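Project report, Jimham tooling module
Colin Heywood, Agnese Avotiņš
25 December 2022

What we set out to do: software that takes recordings from handheld grippers and turns them into trajectories a policy can train on. Task is cloth handling. We did tracking, time sync and the filter that throws out bad episodes. Training was the other group's job, so not covered. 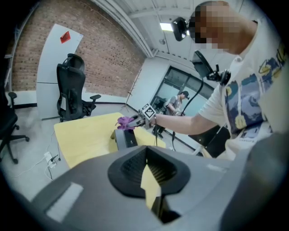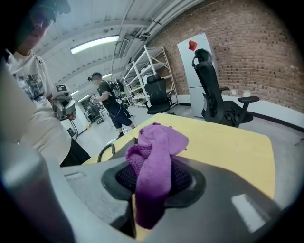
Fig. 1 and 2. Gripper views with the purple cloth, yellow table.

Pose tracking
Each gripper has a square marker on top. We detect the corners, solve for pose, then smooth. Works fine when the marker faces a camera. At steep angles the solve flips between two answers and the gripper jumps sideways in the plot. First fix was a median filter, bad idea, it ate the quick motions too. Now we keep both answers and pick whichever is closer to the last good pose. If the marker is gone for more than 5 frames we stop guessing and mark a gap.

Sync
Worst part of the project. Every stream had its own clock and they drifted. Colin wrote a tool (Tinstead) that lines streams up by matching motion peaks. Leftover error was 80 ms at first, to much for grasp timing. Most of it came from stamping frames when they got written to disk. Stamping at capture fixed nearly all of that, should have checked in April when we started.

Episode filter
Agnese did this. 938 episodes in, 185 thrown out. Reasons: tracking gaps, missing stream, cloth never in view. Cloth check is only a color threshold plus blob size. It misses when the cloth is bunched up small, and a purple sleeve would pass just fine. Segmentation would be better, ran out of time.

Planning side
Small. We replay the cleaned path in simulation and flag anything the arm can't reach. Joint limits only, no collision check yet. Orientation was backwards for two weeks, sign error in teh frame conversion. There is a unit test for it now.

Left to do
- collision check in replay
- config files instead of hardcoded paths (sorry)
- two-handed episodes, ids still get swapped when the markers pass close
- rerun the filter on the old batch with the new timestamps

Code is in the Jimham repo, sync tool in its own folder. Read the readme before running it, it overwrites the input.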